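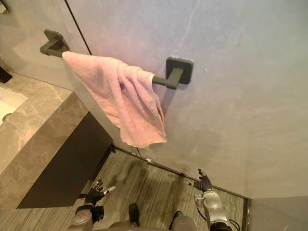

Does a room attendant still have work to do once a robot handles the towels? Plenty. The robot takes over the straightening and the towel swap, and the attendant keeps the scrubbing, the final check and the say over when a room is ready.

How to share a bathroom round with the robot

These steps are the ones we use at Suletti, on the Tancombe floors. They assume the robot is already set up and has a map of the room.

1. Walk the room first. Pick up anything left on the floor and wipe up water. Bring the trolley no closer than the bathroom door.

2. Start the towel task from the tablet and choose the bar you want done. A towel hanging in loose folds is fine to start from. One bunched up at one end of the bar may take a second try.

3. Stay out of reach of the arms while they move. If you have to be in the room, stand still and keep your feet clear of the hands and any cables.

4. Use the time for something else. A towel task takes almost 14 minutes at present, long enough to make a bed next door.

5. Check the result yourself. If the edges are uneven, fix them by hand and mark the task "corrected" — the team at Karakaya reads those marks every week.

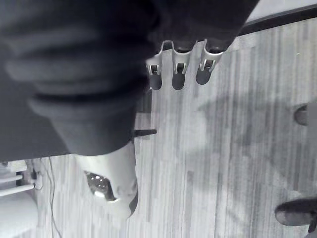
Garkness wrote after trying the round in July that the hard part was the waiting, and that the first week felt slower than doing the whole room alone. Others on the floor have said the same. It gets easier once you plan two rooms at a time.

What changes in your shift

Your room list stays the same length during the trial. Towel work comes off your sheet and tablet checks go on it. Training is 60 minutes, paid, and done before your first shared round. Hours are not being cut for the trial, and a room the robot can't finish goes back to you with the time added.

To stop the robot at any point, press the red button on the tablet and wait for the arms to rest before you step in.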